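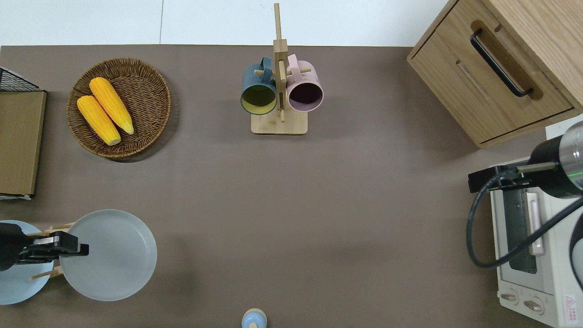

Corn in the basket, mugs on the tree

About Arkine

Arkine is a small kitchen school in Skarkdale, and we teach the parts of kitchen life that most cooking classes skip. Where do the plates go? What belongs on the counter and what should be in a drawer? How do you get a tiny kitchen ready for supper when it still has breakfast all over it? We love these questions. We could talk about dish racks all afternoon, and some afternoons we do!

We opened our doors on 3rd November with one long table, a borrowed kettle and a four-week course called Setting Up. People came with new apartments, new babies, new roommates, or a kitchen they had put up with for years and finally wanted to enjoy. The kettle went home long ago. The course is still going, and it still fills up first.

What we teach

Setting Up is for anyone starting from bare counters. We work out what you cook in a normal week (a real one, with toast for dinner in it) and build the kitchen from there. You'll leave with a short list of things to buy and usually a longer list of things you already own and can put to better use.

Clearing Down is our evening class on washing, drying and putting away. It sounds dull and it's the one people tell their friends about. We go through stacking order, how to load a rack so that air gets between the plates, and how to sort out a cabinet where everything falls forward when you open the door.

Small Appliances covers toaster ovens, rice cookers and the rest of the counter crowd. A toaster oven is a wonderful thing in a small home -- it roasts vegetables, warms plates and crisps up leftovers -- but it needs some space of its own, and a lot of our time goes into finding that space.

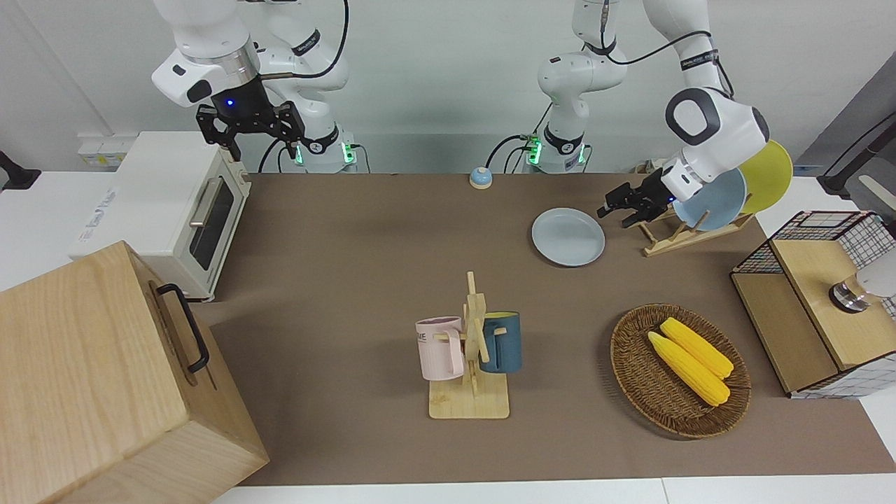 Photo: Arkine, Skarkdale

We're fond of an upright rack. Plates standing on edge take up very little room, you can see every one of them, and you can pull out the one you want without lifting a whole pile. A slatted wooden rack likes to be wiped and aired between uses, and it's easy on the rims. Mix your colors if you feel like it! A yellow plate next to a blue one looks cheerful on a gray morning, and matching sets make people nervous about chips anyway.

Our rooms

You'll find us at 1104 Jõgi Street, one flight up. There are two teaching rooms. The front room has the big windows and the sinks. The back room is called Usau, and at 300 square feet it's close to the size of the kitchen-plus-dining-corner that many of our students have at home. We practice there a lot. If a layout works in Usau, it has a fair chance of working in your place too.

Classes have no more than 20 students and often fewer. Everybody gets time at the table with their hands on things, moving a basket six inches to the left, standing back, and moving it again. That's most of the method, to be fair.
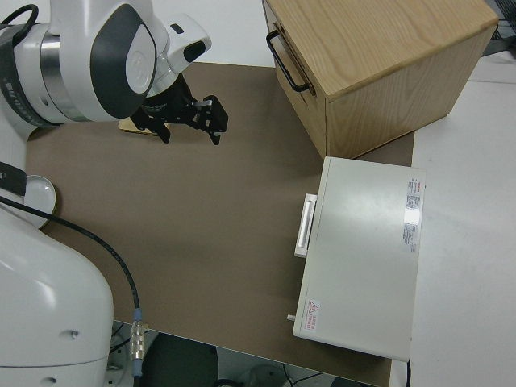
Do I need to bring my own dishes or equipment?
We have plates, mugs, racks and baskets for everyone to use. Many students like to bring one item that gives them trouble at home, such as an odd-shaped pan or a lid that fits nothing, and we find time for those in the second half.

How we got here

The school grew out of a neighborhood swap. Every June the street set out tables of spare kitchen things, and the same talk kept happening over them: I'd take that mug tree, but where would I put it? We started drawing little counter plans on the backs of envelopes. By the third summer there was a line for the envelopes, and a class seemed like the next step.

We still run the swap. It has its own logbook, and the last entry was item number 2197, a colander. Mugs are the most popular thing on the tables, followed by baskets. (A shallow woven basket is so handy -- fruit, corn, onions, bread, the mail.) Nearly everything finds a home, and what doesn't goes back in our storage closet for the next year.

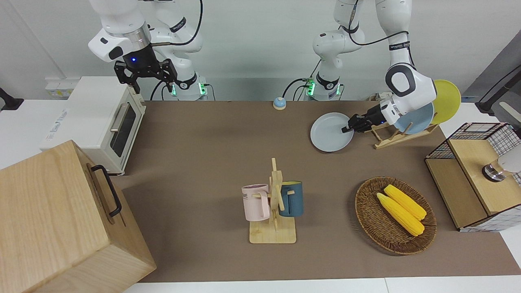

Pale blue and yellow plates at the wooden rack

Visiting

Drop in before any evening class to look around and try the racks for yourself. The stairs are steep, so call ahead if you'd like to use the freight elevator and we'll meet you at the side entrance. Dates for the next Setting Up and Clearing Down courses are on the Classes page, along with the supply list and the rules for the swap tables.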